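Getting gripper width from the finger tags

If you've been collecting demos with a wrist camera and no encoder on the gripper, you already know the headache. You have lovely video, you have a pose for the hand, and you have no idea how open the gripper was at any given moment. I spent most of May on this for our Filamley dataset, and I'm writing it up so the next person in the lab can do it in an afternoon.

The idea is simple. Stick a square fiducial tag on the finger, find it in the wrist video, and turn its position into an opening width. You need a calibrated camera first. If you haven't done the intrinsics yet, go do that and come back (use the wide lens model, please, the plain pinhole one will hurt you near the edges).

Step 1: Print the tags
Use the smallest tag family that gives you enough IDs. Fewer, bigger cells survive blur a lot better than tiny ones. Leave a white margin outside the black border when you cut them out. I trimmed my first batch right up to the black and the detector hated it. Print on matte paper, too -- glossy stock picks up reflections from the ceiling lights.

Step 2: Measure the tag you printed
Don't trust the number you typed into the print dialog. Take calipers and measure the outside of the black square, then put that in the config under tag_size. Mine came out a hair small, and every distance was off by the same ratio until I fixed it.

Step 3: Record a sweep
Close the gripper all the way, start recording, then open it slowly to the stop and close it again. Do that 9 times. Lesia Derkach talked me into varying the speed between sweeps, and she was right, the slow ones give you clean numbers and the fast ones show you where detection falls apart. I ended up with about 2,000 usable frames.

Step 4: Fit the width
For each frame, get the tag's position in the camera frame and keep only the part that runs along the direction the finger slides. Take the median over the fully closed frames and call that zero. Do the same at fully open and match it to the width you measured with calipers. Everything between those two is a straight line on our hand. If yours has a linkage, you'll want a few extra points in the middle and a curve.

Step 5: Fill the gaps
Now run the detector over real demos. You will lose the tag sometimes, mostly to motion blur, and sometimes to whatever the hand is holding. In my longest Rollberg recording there were 443 frames with no detection. Short gaps I fill with linear interpolation. Anything longer than a quarter second gets flagged, and I look at it by hand before it goes anywhere near training. 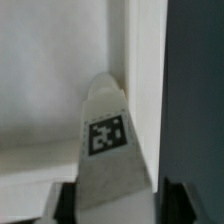
One thing I'd check before you throw out a flagged stretch is the corner refinement setting. With it off, my widths jittered even when the hand was parked. With it on they settled right down, at the cost of a slower run. I leave it on for everything now and let it chew through the folder overnight.

Also keep an eye on the zero. Tags creep, fingers get swapped, somebody peels a label and puts it back a little crooked (me, on a Thursday, five minutes before a session). I redo the closed-gripper clip at the start of every recording day and compare it with the last one. If the zero has moved by more than half a millimeter, I redo the whole sweep.

The script writes one width per frame to a CSV with the same timestamps as the video, so you can join it straight onto your pose file. Flagged frames get a 1 in the last column. Filter on that before you train anything.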